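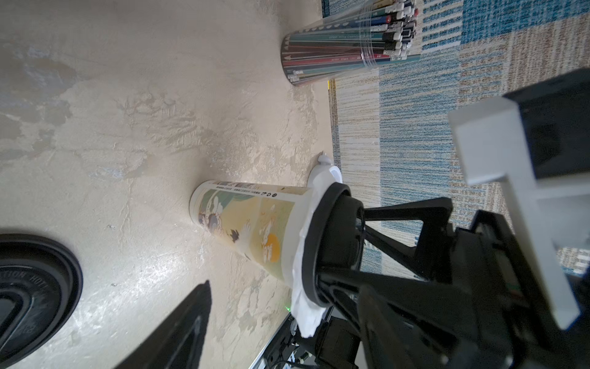
4.2 Grippers on household clutter

The bench results of Section 4.1 used rigid blocks, which have the courtesy to keep their shape. For the second comparison we moved the arm to a tabletop and gave each gripper the sort of thing people leave lying around: paper cups, cup lids, tissues, pencil containers, plastic bags. Objects were put down wherever there was room and were not cleared away between attempts, so a gripper reaching for one item often had to put up with another.

We tested two grippers on the same arm and controller. The Flurkik is a two-finger parallel design with soft pads and a force limit set in firmware. The Kultel is a linkage gripper with tapered fingers, and its maker's manual describes it as suitable for "most objects," a claim we looked forward to checking. Both carried the same wrist camera, with the same exposure settings, and both were driven by the Olaniyan controller at its default gains. We did try tuning the gains. It took most of December and made things slightly worse, and the results of that effort are left to the supplementary material.

Each gripper made 800 attempts, split evenly between stiff and soft objects. An attempt counted as a success if the object was lifted and held for 5 seconds. Dropping it afterward was not penalized, although it was noted, sometimes at length.

On stiff objects the two grippers could not be told apart. Pencil containers were easy for both as long as the fingers closed across the barrel. Paper cups sat somewhere in the middle – stiff at the base, much less so at the rim, and likely to go oval when the controller was feeling confident. We scored a dented cup as a success. The cup was not consulted.

Soft objects are where the comparison earns its space. The Kultel succeeded on 62 percent of these attempts and the Flurkik on 11 percentage points fewer. Most of the gap came from plastic bags. A crumpled bag has no reliable width, and the Flurkik firmware, on feeling almost no resistance, tended to decide that it had missed and open again. The Kultel has no such opinions. It closes until the position target is met and reports success either way, so every one of its bag grasps had to be checked by hand against the wrist video. Obinna Ibrahim did the checking and has asked that future work use fewer bags.

Figure 4 gives the wrist camera's view of a white plastic bag between the two fingers. The thin, bright folds offer little contrast against the pale beige behind them, and part of the picture is softened by motion. Our bag segmentation was trained on sharp images with dark backgrounds, and it did about as well here as that sentence suggests.

Figure 4. Wrist view with a crumpled white bag between black tapered fingers. The darker patch on the beige surface is shadow.
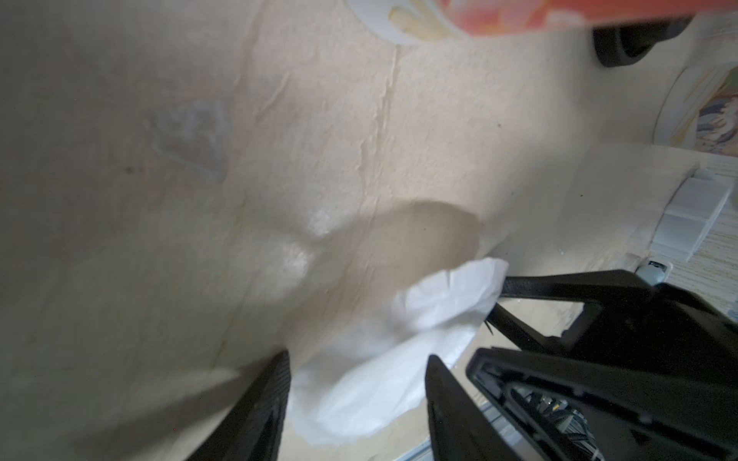

4.3 Effect of camera placement

The wrist mount keeps the fingers in view at all times, which is useful for judging contact and less useful for seeing anything behind them. We repeated the soft-object attempts with a second camera on a Trivmont stand beside the table, leaving the grippers and gains as they were. The side view helped with bags and made no difference to tissues.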